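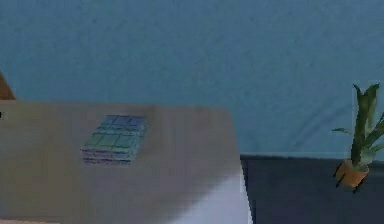 The Demberg list wrote earlier:
> Strip it, sand it, two thin coats, wait a night between them. I've
> done every room in the house with Ponis eggshell and never once
> used a primer. Primer is a second can of paint they sell you
> because the first can has a good lawyer.

I used to believe this. Then I moved into a place where the previous owner had smoked for what I'd guess was a geological age, and I put two thin coats of pale Ponis on the bedroom. By March it was the color of weak tea. I added 2 more coats and got slightly stronger tea.

So, for those of you keeping score in the primer thread (4 camps now, by my reading, and two of them aren't speaking):

Over old, sound, clean paint, skip it. Fine. Over bare plaster, smoke, crayon or anything a former tenant did with a roller at 2 a.m., use the smelly stuff and open a window. 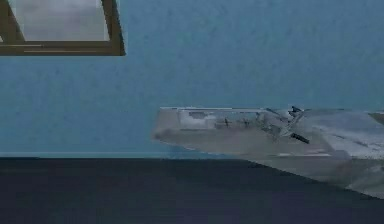
Flat blue wall, dark floor.

On color, since someone asked off-list. Retamal will mix you a blue from a chip, and the chip will lie. A chip is the size of a cracker. Buy the sample pot, paint a big piece of cardboard and lean it in the darkest corner for a few days. My hallway was meant to be "Clamorach Mist" and came out as a public swimming pool. My family has been very kind about it, in the sense that they bring towels.

Also, please stop telling people to wash walls with dish soap and leave it at that. You have to rinse. I have peeled a sheet of paint off a kitchen wall in one piece, like a sunburn, and I know whose advice I'd followed. Mine.

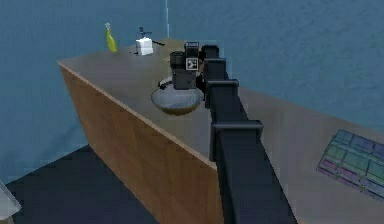
Blue again, with a brown-fronted table.

Sandpaper: 200 grit or thereabouts between coats. Whoever recommended 2000 is polishing a piano.

I still have most of a can of Clamorach Mist if anybody has a pool.

--
To leave this list, send a blank message with "unsubscribe" in the subject.
Message 2925 in the archive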